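Search help articles Search Clear

Stestero Help Center

Setting up your work surface
March | By the Stestero guides desk
7 min read

Section 3. Preparing the table and cutting fabric

Read this section before you unpack the Vullix rotary cutter. The cutter needs a flat, steady surface with a mat under the fabric at all times. A good setup takes 16 minutes the first time and much less after that.

3.1 Choosing a table

Use a table that does not rock when you lean on it. Folding tables are fine if the leg locks click fully into place. Glass tops are not suitable. Card tables with a padded top are not suitable either, as the mat will sink where you press and the cut will wander.

For most people a table height between the hip and the bottom of the ribs is comfortable. If the table is too low, set it on bed risers of equal height. Check the risers each time you move the table.

3.2 Laying the mat

1. Clear the table and wipe it with a dry cloth. Grit under the mat leaves bumps that the blade will catch on.
2. Unroll the mat and let it lie flat for 12 hours at room temperature. Do not put books on the corners. Weight on the corners alone can leave the middle raised.
3. Set the mat square to the front edge of the table. Leave a hand's width of bare table on the side where you will put down the cutter.
4. Press on the center of the mat with your palm. If it slides, lift it, wipe the underside, and lay it down again.

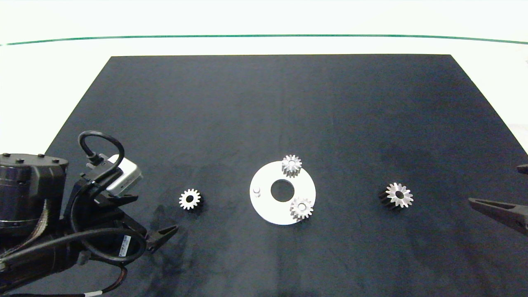 Fig. 3-1. Black mat laid on a white tabletop.

A mat that contrasts with the table is easier to line up, and you can see at a glance when it has shifted. Choose the mat color by the fabric you cut most. Pale cotton shows up well on a dark mat. Navy and black wool do not, so turn the mat over if yours has a lighter back, or chalk the cutting line first.

CAUTION: Keep the mat away from heaters, sunny windows, and hot cups. A warped mat cannot be flattened again and must be replaced. Do not iron on it.

3.3 Fitting the blade

1. Check that the blade guard is closed.
2. Lay the cutter on its side with the nut facing up.
3. Loosen the nut by hand. Take off the nut, the washer, and the old blade, and set them down in that order.
4. Slide the new blade out of its case by the center hole. Do not touch the rim.
5. Put the washer back with the curved side up, then the nut. Tighten until the blade turns with slight drag.

NOTE: Vullix handles sold with the Fastora kit have a left-hand and a right-hand position. The blade must sit on the same side as your cutting hand. See Section 2 for how to switch it.

CAUTION: Old blades are still sharp. Put them in the empty blade case, tape it shut, and mark it before you throw it away. Keep the case out of reach of children and pets.

3.4 Lining up the fabric

Wash and press the fabric before cutting if the finished item will be washed. Yalçınkaya linen, supplied in the larger kits, should be washed twice. It shrinks most in the first wash and a little more in the second.

1. Fold the fabric with the selvages together. Slide one layer sideways until the fold hangs straight with no ripples.
2. Lay the fold nearest to you.
3. Set the ruler at a right angle to the fold and hold it with a flat, spread hand. Keep your fingertips back from the edge.
4. Open the guard and roll the blade away from you in one pass. Never pull it toward you.
5. Close the guard before you let go of the ruler.

Cut no more than four layers of quilting cotton or two layers of denim at once. If you have to go over a cut again, the blade is dull, the nut is too tight, or there is a groove in the mat under that spot.

For lengths over 70 cm, stop partway with the blade still down. Walk your ruler hand forward, press again, then carry on.

3.5 Care after use

Brush lint off the mat with a stiff nylon brush, working in one direction. Once a month, wash the mat in cool water with a drop of dish soap and dry it flat. Wipe the blade with a soft cloth, then put one drop of sewing machine oil where the blade meets the guard.

Store the mat flat under a bed or hung from clips along its long side. Do not leave it rolled or leaning against a wall.

Turn the mat a half turn every few weeks so the same strip does not take all the wear. Small cuts close up by themselves. Replace the mat when you can feel a groove with a fingernail.

Next: Section 4. Cutting strips and squares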